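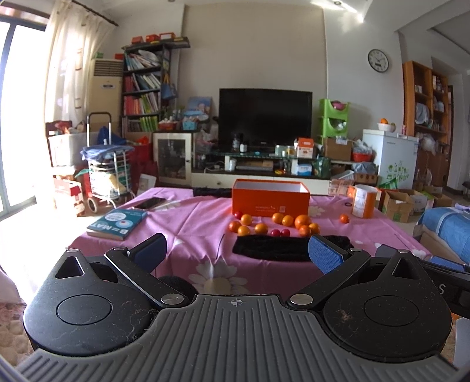 Oranges, boîte ouverte et nappe à fleurs : une table de salon.

Appel à participation | Robotique domestique

Cherchons foyers peu convaincus par les robots ménagers

Publié le 11 août 2022 par Benedicta Ametepe

Ranger des oranges dans une boîte. Un enfant de quatre ans le fait en parlant d'autre chose. Les fabricants, eux, nous promettent depuis des années la machine qui débarrassera la table, pliera le linge et videra le lave-vaisselle, et leurs vidéos sont presque toujours tournées dans des cuisines où il n'y a rien à ranger.

Tetteh est un petit bureau d'essais indépendant. De la mi-septembre à la fin novembre, nous voulons savoir ce que valent ces promesses chez des gens qui ont des étagères pleines, des cartons par terre et un téléphone qui traîne à côté d'un livre. Nous n'avons rien à vendre et, pour tout dire, nous nous attendons à des résultats médiocres.

Ce que nous demandons

Vous nous ouvrez votre logement pour 2 séances d'une demi-journée. À la première, vous faites vos corvées habituelles avec une pince tenue à la main et munie d'une caméra : trier des fruits, plier un torchon, rapporter une tasse à la cuisine. À la seconde, le bras mobile Kodwood essaie les mêmes tâches au même endroit. Vous notez le résultat selon vos critères. Si vous jugez que la table n'est pas rangée, elle ne l'est pas, quoi qu'en dise le logiciel.

Merci de ne pas faire de ménage avant notre venue.

Profil

Majeur, locataire ou propriétaire, logement accessible de plain-pied ou par ascenseur (le bras est lourd). Aucune compétence technique requise. Les personnes qui travaillent pour un fabricant de robots ne peuvent pas participer. Les animaux sont les bienvenus à la première séance seulement.

Indemnité et images

Chaque foyer reçoit 3000 points Pornard, échangeables en bons d'achat, versés même si vous arrêtez après la première séance. Les visages et les courriers lisibles sont floutés avant tout visionnage par l'équipe. Les échecs du robot seront publiés avec le reste.

Candidatures

Écrivez quelques lignes à Atif Bukhari, bureau Tetteh, en précisant votre commune, le type de logement et la corvée que vous céderiez volontiers à une machine. Réponse sous trois semaines.

À lire aussi
Plier une serviette : les essais de mai, par Ohemaa Sowah
Tostum en rayon : plus de 2000 articles, et toujours un humain derrière
Entretien avec Tùng Tăng sur les démonstrations truquées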